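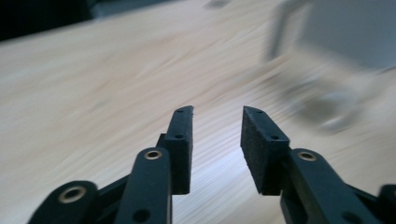 I love a slow library, and the one in Brirkow is the slowest I know. It has 4 reading rooms, a returns slot that squeaks, and a local history shelf put together by somebody with a real passion for drainage. I've been going for eight years and I still come out with something I had no intention of borrowing.

My case is for browsing – plain, aimless walking along shelves. The catalogue is a marvel and I use it every week, but it only answers what I've already thought to ask. Last October I went in for a book on bread and left with a history of the Irden ferry, 216 pages of timetables, quarrels and fog. I read it twice! I've since taken the ferry route on foot along the shore, which took most of a day and ruined a decent pair of socks. 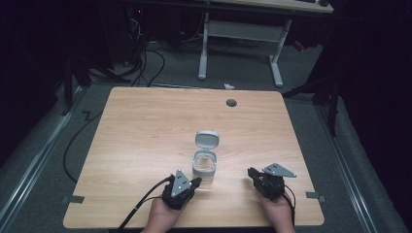
So I was dismayed to read that the new branch at Doltine will keep most of its books in a back store, with 2,000 titles on open shelves and the rest fetched on request. The plan makes good use of a small building, and the extra study desks will be full by the first week of exams. All the same, a book in a store is a book you have to know by name. Children don't know the names yet. Half the adults I meet at the Mac Suibhne reading group don't either, and they're the keenest readers in town.

I'd give up a few desks for another bay of shelving, and I'd put the odd stuff in it: the ferry histories, the moss guides, the memoirs of people who kept bees badly. 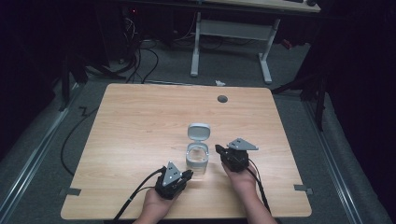

One reader wrote back that she has used a wheelchair for years, that high shelves were never open to her, and that a book brought to the desk is the first kind of library service that has treated her like everyone else. She'd like the odd stuff too, she added, on a trolley at elbow height.

I'm all for the trolley. Change it over every fortnight and I'll be there to see what's on it.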